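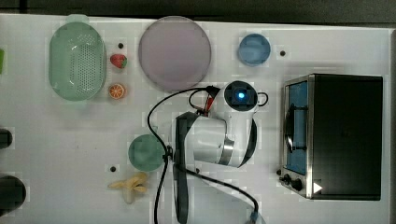 3. The kitchen table and its objects

3.1 Choosing the objects

Our main question was how people decide where kitchen things belong when there are no cupboards, no drawers and no labels to help them. A real kitchen answers most of that question before anyone walks in. The plates are already above the counter, the fruit is already in its bowl, and a visitor who puts something away is mostly guessing at the habits of the household. We wanted to take the household out and keep the objects, and the longer we worked with them the more we enjoyed how much a few plates and a piece of fruit can tell you about a person.

The set grew out of an earlier one used by Kelemen and Juhász in the Irneo study, where people sorted cutlery into trays. Cutlery gave very clean results and very dull ones. Almost everyone put forks with forks. We kept the flat table and the instruction sheet from that work and replaced everything else.

The new set has dishes, food and one appliance. The dishes are plates, a bowl and a colander. The food is play food: a strawberry, an orange slice and a banana. The appliance is a toaster oven. Figure 2 has the set on its white tabletop as seen from directly above, with the toaster oven on the right side and the colander in the upper left. The strawberry and the orange slice lie between the colander and the pink plate, one above the other, with the blue bowl on the far side of the plate.

Figure 2. Kitchen objects on the white tabletop, seen from overhead. The colander is at upper left, the pink plate at upper center, and the toaster oven at right.

We tried a larger set first, borrowed from the Lachance pilot, and it was too much. People spent most of the session lining things up along the edge just to see what they had. With the smaller set a person can take in everything at a glance and get straight to the interesting part, which is arguing with themselves about the colander.

3.2 Why the colander matters

The colander deserves its own heading because it fits so many stories. It is a tool for washing food, so it can go with the fruit. It holds things, so it can go with the bowl. It has a handle, unlike the other dishes, and several people in the pilot treated it as a kind of pan and placed it next to the toaster oven. All of these are sensible, and all of them came with firm reasons when we asked.

Ours is a pale mint-green plastic one, oval, with small holes in a grid and a short handle at one end. The shape is useful to us. A round colander beside round plates tends to get stacked or nested, and then the choice is made by fit alone. An oval one sits a little awkwardly on a round plate, so people who put it there have usually meant to. The handle also gives it a direction. We noted which way it pointed, at first only out of curiosity, and this became one of our favorite measures. People who thought of the colander as something about to be used turned the handle toward themselves. People who thought of it as put away turned it toward the far edge of the table or did not care.

Balogh (our second author, E. Balogh) suggested giving the handle direction its own line on the scoring sheet. We were doubtful and he was right.

3.3 Color

We gave a lot of thought to color, probably more than to anything else in the set. If every dish were white, people would sort by shape and use. If every dish were a different strong color, many would sort by color and stop there. We wanted the colors to be noticeable without taking over.

The dishes are all soft shades. The pink plate is a light mauve pink, the second plate is teal, the bowl is light blue and the colander is pale green. Three of these can be read as one cool family with the pink plate standing apart, or the teal and the blue can be paired and the others left alone. In the pilot, people who grouped by color rarely agreed on where green ended and teal began, and we heard some wonderful explanations. One participant called the blue, teal and green pieces "the swimming pool things" and kept them together through every round.

The fruit is brighter. A red strawberry with a green top and a slice of orange stand out clearly on a white surface, and the white matters here too. We tested a wood-grain surface in September and found that people overlooked the banana surprisingly often when it was lying flat. On white they picked it up early.

Play fruit was an easy decision. Real fruit changes over a day of sessions, it varies in size, and a few people will simply not put a banana in a toaster oven even as a joke. With play fruit they will, and then they tell you whether they think of it as cooking or storage.

The orange slice was chosen over a whole orange for a similar reason. A slice is food that somebody has already started on. Whole fruit can live on a counter for days, but a slice suggests a plate, a snack, a person waiting. We expected it to be put on a plate more often than the strawberry, and Section 4 takes this up in detail.

3.4 The toaster oven

Adding an appliance was Dezső Balogh's idea and it changed the study more than any other piece. Before the toaster oven joined the set, the table had no landmarks. People built their layouts outward from wherever their hand first came down. Once it was there, the table had a cooking end and an eating end, and people used those words without being prompted.

We kept it on the right side for every session and asked people to leave it where it was. Everything else could be moved, stacked or turned. Moving the oven from side to side would be a good study in itself, especially with left-handed participants, and we hope somebody takes it on. For now we can only say what happens when it is on the right.

What happens is that the right side of the table fills up with purpose. Plates that end up near the oven are described as ready to serve. The same plate at the left is described as clean, spare or waiting. The plate has not changed at all, and the speaker is often quite sure about it.

3.5 Procedure

We ran 40 participants, each alone at the table with one of the authors seated to the side. Each session had three rounds, and each round had a limit of 10 minutes, though most people were happy with their layout well before that. The instructions were read aloud from a card and were kept as plain as we could make them.

In the first round, participants were asked to "put these things where they belong." No further help was given, and the phrase was repeated word for word if they asked what it meant. In the second round they were asked to get the table ready for two people to have a snack. In the third they were asked to tidy up after the snack. The objects were returned to a mixed starting layout between rounds, with the oven left in place.

After each round we asked for a short account of the layout in the participant's own words. We did not ask why an object was in a given spot unless the participant brought it up first. In early sessions we had asked about every object in turn, and people began to invent reasons for things they had just set down to get out of the way – a strawberry by the edge became "the dessert corner" as soon as we pointed at it.

3.6 Scoring

Layouts were drawn on a sheet showing the outline of the table. Two scorers worked separately. For each object they marked its place, whether it rested on or in another object, and what it was nearest to. For the colander they also marked the direction of the handle. Differences were talked through with the sheet and the spoken account side by side.

Nearest neighbor sounds simple and mostly is. The trouble comes with size. The pink plate is large, so a small fruit can be close to its rim and still far from its center, and the two scorers did not always agree on whether to call that near. We settled on measuring from edge to edge. An object resting on a plate was scored as on the plate only, even if the bowl was also close by.

For the spoken accounts we used the word list from the Prillari scheme, cut down to 30 terms and grouped under use, look, shape and habit. "It goes with the other round one" was scored as shape. "My mother always has the fruit by the window" was scored as habit, and we were delighted by how many of these there were, given a bare table with no window anywhere near it. Accounts that mixed two groups were scored under both.

Pascal Bodin, who had no part in collecting the sessions, rescored a set of sheets from the second round. His marks differed from ours mainly in how he read stacking. He counted a bowl set on a plate as a place setting, where we had scored it as storage, and his reading fit the spoken accounts better. We rescored all second-round sheets his way and left the third round as it was, where stacked dishes were nearly always spoken of as put away. Both versions of the second-round scores are kept in the appendix.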